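Ticket 1557 — Gripper stops short when closing on tubes
Project: Junon (bench arm, shared workshop)
Status: Open, waiting on part
Opened: June 6, 2022

Hello all, and thank you in advance for reading, I know I go on a bit. The arm homes fine, moves to the rack fine, and then when I send the close command the fingers travel a little way and stop. No error from the controller, it simply reports the move as done. It does this on over half of my tries. On the rest it closes the way it always has, so I have a hard time believing the fingers themselves are to blame.

What I've tried so far:
Power cycled the arm and the controller, 3 times. No change.
Reseated the servo plug at the wrist. Better for one evening, then back to the same thing.
Lowered the close speed to 20. Same stop, only slower getting there.
Went back to the Nolte config we saved last September. No change, so I put the current one back. 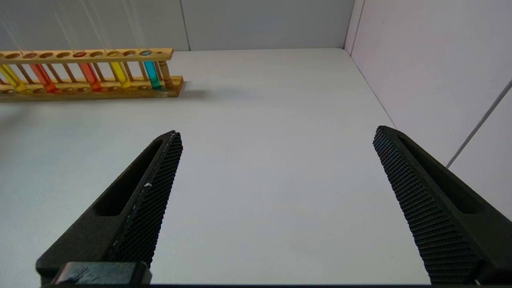
Tube pickup is the only job I have been testing with, so please keep that in mind if you try it on something bigger. The approach starts with the fingers wide open and well clear of the rack, and I go for the blue tube at the right end first. It has an empty hole next to it, between it and the yellow one, which gives the left finger a bit more room to come in. I did wonder if the bumps on the gripping faces were catching on the glass, but I get the same early stop closing on plain air, so I've crossed that off.

Update, later the same day: I logged the servo position through Plendident while closing on nothing, and the bad runs all end at 78. Always the same number! To me that looks like a limit set somewhere and not a sticky gear, but I can't find it in any of the files I know about. If one of you remembers putting in a soft stop — maybe back when we were trying out the softer pads — please tell me where it lives and I'll happily go change it.

I've also ordered a new wrist cable from Winix, in case the plug is the trouble after all. Please leave the arm on the current config until it comes, and add your notes under this one if you run it.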